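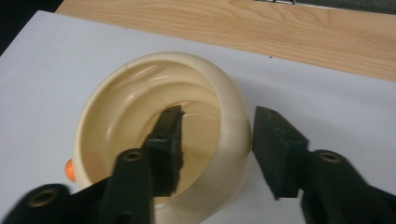 The table.

I'd been working the phones for the Jutitz campaign for 5 weeks when they asked me to write the letter. Jutitz is the riding, not a person, though people down at head office kept asking if he was any good at debates.

The letter was supposed to come from "a concerned neighbour," and I suppose I was one. I lived across the road from the old Hirvonen mill, I'd complained about the trucks, and I owned a printer. Our guy had promised to stop the rezoning, then he'd promised to study it, and by August he was promising to listen, so you can see which way the thing was rolling.

"Just be yourself," the organizer told me. "Be yourself, but mad at the other side."

I had 217 words by suppertime and she wanted 200, no more, on account of the Drundmont paper being fussy. So we sat in the campaign office (it used to be a shoe store, there was still a foot measurer in the back) and took things out. Out went the trucks. Out went my mum, who'd worked at Hirvonen for most of her life and had opinions about it. I fought for my mum, I really did, but she was nine words and the candidate's name was going in twice.

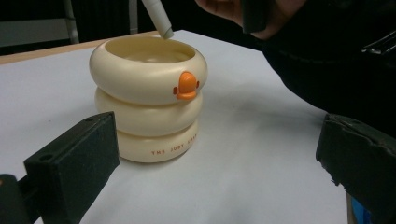 Duck-faced pen holder, on the white tabletop.

At 7 in the evening he came through himself, sleeves rolled up, smelling of somebody's barbecue. He read my letter standing up. He told me it was very moving and asked who'd written it.

"I did," I said. "I live across from the mill."

"Fantastic," he said. "Which mill?"

The organizer laughed, so he laughed, and then she steered him out to the car because he was due in Pramareck for the corn roast. I could hear him through the door practising the name of the place. Pra-MAR-eck. It's PRAM-areck, everybody knows that, and I very nearly ran out after them to say so!

I didn't, though. I sat back down and put my mum in again, all nine words of her, and took his name out both times. Then I put the trucks back too, and sent it to the paper from my own address while the organizer was still out in the parking lot waving.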